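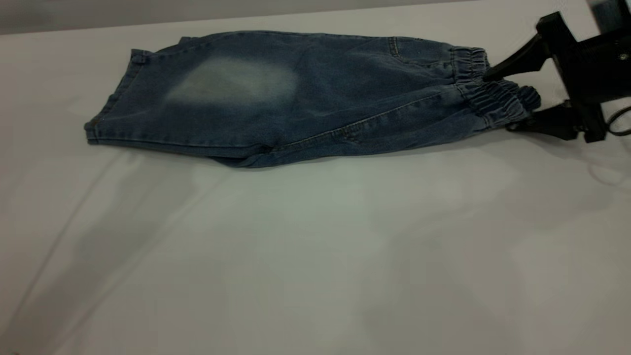
I only came to get a zip fixed and I've been coming back ever since, wrote one of last year's menders. We'd love to hear that again! Clatdale Mending Room is looking for people to join its spring sewing course, and you don't need to have held a needle before.

We meet in the old Grikgate school, built in 1863, up the stairs at the back.
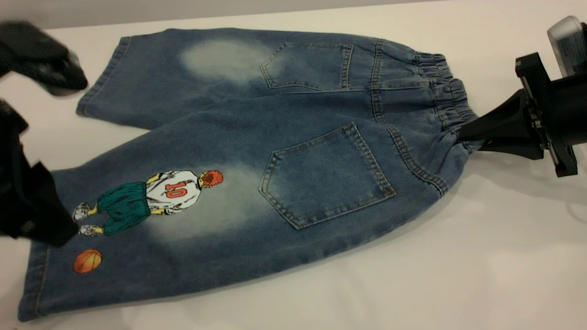
You'll learn hems, patches, darning and how to put new elastic in a waistband – all on clothes you bring from home. Machines, thread and tea are provided.

The course takes 2 hours a week and is free. Last year our menders put 103 garments back into use, and we're keen to beat that.

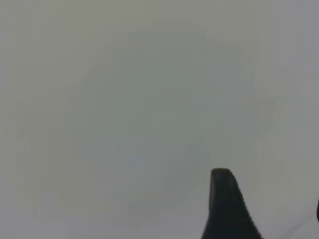

Anyone over 16 living in Clatdale or Steramitz can apply. Beginners get first pick of the places, but if you already sew, do come and help at the next table. 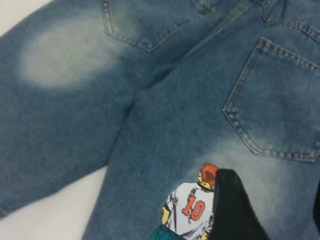 To apply, send us a few lines about something you'd like to mend – a torn knee is plenty. Write to the Mending Room, Grikgate, by February 21, 2024.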